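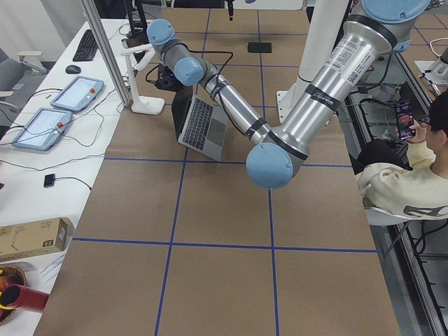 Search the list archives
Enter keywords Go

Re: [skomis-users] Splitting up the laptop-lid task

On the question of grid cells, raised earlier this month:

> We are at 903 demonstrations for the laptop task and the policy
> still only reaches properly when the laptop is near the middle of
> the table. Did Grisbridge vary the start position by hand, or did
> you let Skomis pick it? Also, do you throw away the runs where the
> operator hesitates?

We let Skomis pick the cell, but a person still moves the laptop. The table is covered in brown paper with dark blue tape laid out as a grid, and the operator is given a cell and an angle before each run. We do 15 runs in a cell and then change. Before September we let people choose for themselves and nearly everything ended up in the same 2 cells, so I would check your start positions before you record any more.

Vary the lid as well. Most of our early examples began with the laptop already open at much the same angle, and the arm learned to approach that angle whether or not the lid was there.

Hesitation: we keep those runs if the operator recovers within 20 seconds and cut anything longer. Mullstead keep everything and mark the pauses in the log. Their results on lids are a bit better than ours, but they also have a second wrist view, so I can't say which of the two made the difference.

One thing that cost us a week. When the paper was replaced, the tape went down slightly off from the old lines and the cell numbers in the log no longer matched the old ones. Skomis doesn't check this. We now write the paper change in the notes field and start a new set.

The Kinsella conversion script drops the notes field unless you pass the keep option, so look at the output before you delete the raw files. I can send our cell list to anyone who wants it. It is a plain text file, one line per run.

Grisbridge robot room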